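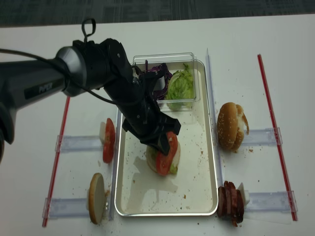
The PiPER arm placing tomato on the burger build, run from Munix.

Munix 2 review: task planning I look forward to using

Posted Apr 12, 2020

I've had Munix 2 on the bench for most of April and I'm smitten. It's a task planner and sequencer for small arms, and it sits between your perception code and your motion controller. I came over from Cirkard, where every job ended up as one long script and a change to step three meant rereading the lot.

My test job is a burger. Bun halves, tomato and sliced meat stand on edge in clear acrylic holders either side of a metal tray, with cabbage and lettuce in a clear tub at the top end. It's a mean little job! The tomato is slippery, the lettuce is never the same shape twice, and see-through plastic upsets plenty of depth cameras.

In Munix you write each step as a goal with a check before and a check after. For the tomato, the check before is "lettuce layer found, gripper closed on a slice" and the check after is "slice within tolerance of bun centre". If the second one fails, the planner works out a repair from the steps it already knows. I wrote no recovery code for this and it still came up with a sensible nudge and re-press.

I logged 123 full builds. Median replanning time was 53 milliseconds, quick enough that I stopped noticing it. The replay viewer is my favourite part – you drag a slider back through a run and see what the planner believed at each moment, next to the camera feed. I found a flipped axis in my wrist calibration that way in one evening, after weeks of blaming the gripper.

Some grumbles. The Manurung perception plug-in treats clear plastic as empty space unless you draw keep-out boxes by hand, so set aside an hour for that. Force limits are buried three menus deep. The manual runs to 324 pages and the index is poor, though the worked examples at the back are great.

Joneck users should know the bridge only sends joint targets for now, no force feedback. I'd wait for the next release if you need that.

Four and a half stars from me, and I've already started moving my other jobs across.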